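Can a Cheap Robot Arm Do Chores Yet?
Final project report, Group 4
Danish Bangash, Maiara Peixoto, Washington Lins
Submitted 13 June 2022

1. Introduction

Our question for the term was whether a low-cost robot arm can do any useful part of a household or shop-floor chore. We picked tidying up, which comes down to finding a thing, picking it up and putting it where it belongs. The same motions turn up in kitchens, toy rooms and packing stations. If an arm can't move a block into a box, it won't be clearing a dinner table.

We named the arm Worker early on and the name stuck, so we use it in this report. The control program is called Wernomby and was written mostly by Washington. It learns from demonstrations: a person steers the arm through the task, the program records the joint positions and the camera pictures, and a model is trained to copy what the person did.

2. Setup and task

Everything takes place on one table. The object is a small blue cube and the target is a dark brown box. Nothing needs to be opened, folded or wiped. We kept the task this simple on purpose so that a failure would be easy to trace. 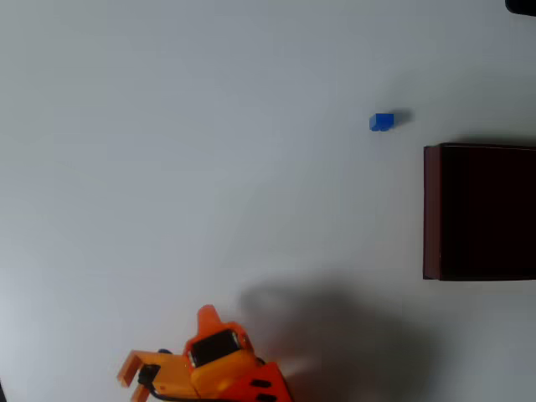 Demonstrations were recorded during May. We collected 277 of them, and Maiara went through every one and threw out those where the person steering had bumped the table or let go too early. The cube's starting place was changed between demonstrations. In the first batch we didn't change it enough, and the model learned to go to one favorite area of the table whether the cube was there or not. We had to record a second batch, which cost us a week we had planned to spend on testing.

3. Results

We ran 39 test trials with the final model. A trial counted as a success if the cube ended up in the box without a person touching anything. Worker succeeded in 22 and failed in 17.

Most failures came at the grasp. The arm would get close, close its fingers a little to one side and push the cube away. Sometimes it tried again and sometimes it carried on to the box with nothing in its grip. Dropping the cube on the way was less common. Trials with the cube near the edge of the table went worse than trials with it near the middle, and we think this is because we had few demonstrations there.

Speed is the other problem. Danish can do the task by hand in a second or two. Worker needed nearly 1,000 control steps for a slow trial, and even the good ones were dull to wait through.

4. Lighting and the close-up view

The model has only pictures to go on, so changes in light matter to it. With the blinds open, our success rate dropped enough that we closed them for all the scored trials. A home or a store can't be asked to do that. Close-up pictures are also hard to use when they contain mostly plain surface, as there is little in them to say where the gripper is.
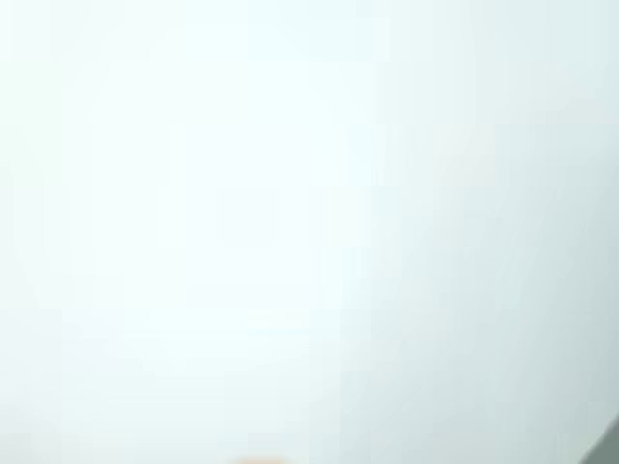

Ismael Dantas disagreed with us on this point after our practice talk. He said that light gets blamed for everything in student robot projects, and that we should train again with the blinds at different heights before calling it a limit of the machine. He also asked why a person should want a robot that needs 277 lessons to put away one block. We didn't have a good answer to the second question. The first is fair, and we list it under future work.

5. Discussion

Our answer is no for the home and maybe for the shop floor. A packing station at a place like Wendham could keep the same table, light and parts all day, and that suits a machine like ours. It would still need a much better grasp.

6. Future work

Retrain with mixed lighting. Record more demonstrations near the table edges. Try a second object of a different shape.

Thanks to Sheldon Zacharias for lending us the bench power supply.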